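Re: [trikora-users] wrist view upside down after update

> After moving to the July release my wrist view comes up
> inverted, and the planner now reaches away from the target.
> Is there a flag for this, or do I have to turn the image
> myself before it goes to perception?

Hello, and welcome to the list! There is a flag, and I'm sorry it's so well hidden. The July release stopped turning the wrist image for you – it now arrives exactly as the sensor is mounted, and the rotation lives in the Voyle mount file. If you carried over an old mount file, that line is missing and Trikora quietly assumes zero. 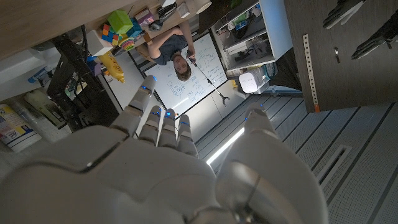
Raw wrist view at our end, no rotation applied. Fingers up, colleague with the reacher upside down.

Please don't turn the pixels yourself, tempting as it is. I did that at first and spent a happy afternoon with an image that looked lovely and a planner that was still wrong, as the camera transform knew nothing of it. Set wrist_roll to 180 in the mount file, restart perception, and both should follow. Turning the image costs us about 6 ms, so I wouldn't worry about speed.

If the reach is still off after that, do post your mount file and I'll gladly read through it.

Warm wishes from Monbridge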